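Saturday, notes from the sim room

Started at 8:40. Goal for the day was to get the push-trolley set finished in the apartment layout and, if time allowed, a first pass at the turn-in-place task. The first got most of the way. The second did not start.

Calibration

The left controller drifted again. At rest it reported a slow roll, enough that after a minute of holding still the virtual wrist had visibly rotated. Recalibrated twice on the desk, no change. Swapped the battery, drift gone. I do not know why a battery would cause it and did not spend time finding out. Wrote it on the board so Birsen does not lose the same half hour.

Latency between hand and simulated hand was fine all morning. Duman (the logging machine) dropped its connection once, at the start, before anything had been recorded. Restarted it and it held.

Recording

The target for this layout is 200 accepted demos. We had 170 on Friday night, so 30 to go. Each one is the same on paper: drive up to the trolley, take the handle, push it to the goal patch, let go, back off. The start pose of the base is randomized, the trolley heading is randomized, and the paintings and furniture are whatever the Jotska scene generator decides.

Rules I kept to today:

No correction after release. If the trolley rolls past the patch, the demo is a reject, even if it could be nudged back.

Pauses over two seconds get trimmed later, so pause freely before contact but never during the push.

Look at the casters before choosing a side. With free-swivel casters the first few inches go wherever the wheels are already pointing, and a hard correction there teaches the policy to jerk.

The last rule is the one I keep breaking. When I am tired I steer by the handle and forget the wheels. The replay shows it clearly as a spike in lateral force in the first second. Eline, the new filter script, caught most of these and I agreed with it on all but one.

15 rejects by noon. Six were overshoot, four were bad grasps on the handle, the rest were the lateral spike. The grasp failures all came from approaching too high. The handle is thin, the fingers close above where I think they are, and the depth cue in the headset is weak against a plain wall. Lowered the approach by a hand's width and had no more of those.

Afternoon

Birsen Başaran came in at 1:15 and took over the controllers while I watched the replays. She is smoother than I am on the turn and slower on the approach. We argued a little about whether to mix operators in one set. Her view is that the policy needs the spread. Mine is that it needs the spread in start states, and that two driving styles with no label will just be averaged into a bad third one. Compromise: we tag the operator in the metadata and decide at training time.

She also wants the friction randomized more widely. At present the floor in every layout has the same value, and the Brerov trolley they have downstairs does not roll anything like ours on the real linoleum. I agree with this. It means re-running the old demos through the new physics to see how many still succeed, and I expect to lose a good part of them.

Reset state for the afternoon block, trolley on the floor by the beige wall, deck clear, handle at the left end: 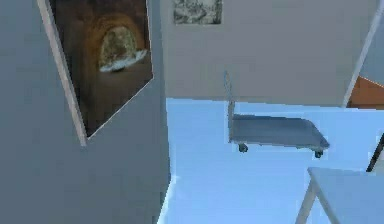 Left for Monday

Finish the last 11. Do them before lunch, not after.

Run the friction sweep on the existing set. Start with a narrow range.

Ask whether the goal patch could be drawn larger in the headset view without changing the success check. I am guessing at its near edge too often.

First training run once the set is closed. Birsen suggests 1,000 steps as a smoke test before committing the big machine overnight. Fine by me.

Order batteries.

Wrists sore by 4:30. Stopped there, copied the logs off Duman, shut the room down.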